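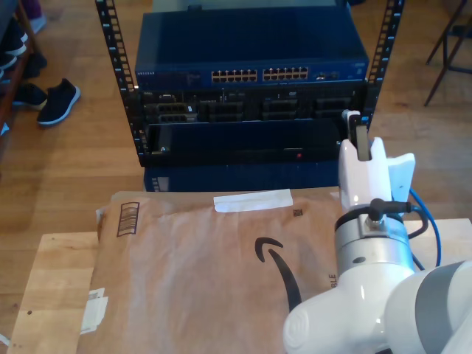

Anwara Patwary once told a class that a short biography usually goes wrong in its first line, where the writer puts the date of birth, and that most readers never look at that line twice. She had spent a month going through profiles of actors and singers, and she found the same mistakes copied from one to the next, down to the misplaced commas.

Chapter 2
Facts About Famous People: Where They Come From

Most people meet the famous through very short texts. A profile on a fan site, a paragraph in a theater program, or a note under a magazine interview will give a name, a birthplace, an age, a height, a list of work and perhaps a marriage. These texts are called profile biographies in this book. They are quick to write and quick to read, and they supply much of what the public believes about performers, athletes and other well-known people.

Chapter 1 dealt with full-length lives, where the author has years to work and several hundred pages to fill. The profile writer may have an afternoon and 200 words. Many of the same questions come up in the shorter form, but there is less room to show the reader how they were answered. A book can give two possible birth years and discuss both. A profile normally prints one.

In this chapter you will learn to sort the facts in a profile by the kind of source behind them. You will also practice tracing a single statement back to the place where it first appeared in print, and you will write a profile of your own with a source note for each line.

The Tinar Profiles

We will use one example throughout the chapter. Lena Tinar was a stage and radio singer who worked mostly in the seaside town of Ramelthorpe. She made few recordings and gave few interviews. Her name appears in four printed profiles, and they do not agree.

The earliest was written by a publicist named Peden for a summer season program. It says that Tinar was born in June 1951 and that she started singing as a child in her uncle's restaurant. The second profile repeats both points and adds a height. The third drops the uncle, keeps the restaurant and moves her birth to a different town. The fourth, by Abeysekara, is the longest. It includes a list of songs and gives the birth year as 1951 again, with no source named.

A reader who finds the same year in three places may feel sure of it. Before accepting the year, ask where each writer got it. If the second writer took it from Peden, and Abeysekara took it from the second writer, there is only one source, and it was written to sell tickets. Publicists have often made performers younger, and sometimes older if a part or a license required it. Peden's date could still be correct. We need a record made for some other purpose, such as a school register or a birth certificate, before we can say so.

Keep a simple log as you work. Write down the statement, the page where you found it, and the words the writer used. Copy those words exactly, even if they are badly spelled, as an odd spelling can show that one text was copied from another. In the Tinar profiles the restaurant is spelled two ways, and the split helps to show which writer had read which.

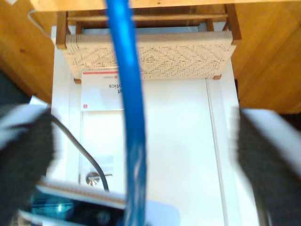
2.1 Facts That Change and Facts That Do Not

A birthplace stays the same. Age, weight, home town, job and marital status do not, and a profile that states them without a date begins to go out of date as soon as it is published. "She lives in Ramelthorpe with her husband" was true of Tinar for part of her life. The line was still being reprinted after she had moved away and divorced.

Mark each fact in a profile as fixed or changing. For a changing fact, look for the date of the text itself. If the page has no date, look for the latest event it mentions and treat that as the earliest time it could have been written.

Money needs more care than anything else. Figures for a performer's wealth are rarely based on records the writer has seen. Fees, debts, taxes and shared property are mostly private – a round sum with no explanation should be left out of your own work, or reported as a claim with the name of the person who made it.

Before You Read On

Choose a living performer and find two profiles of that person. Underline every changing fact in both. Then turn to the full text of the Peden program note on page 348 and do the same. Keep your marked copies, which you will need for the exercise at the end of section 2.3.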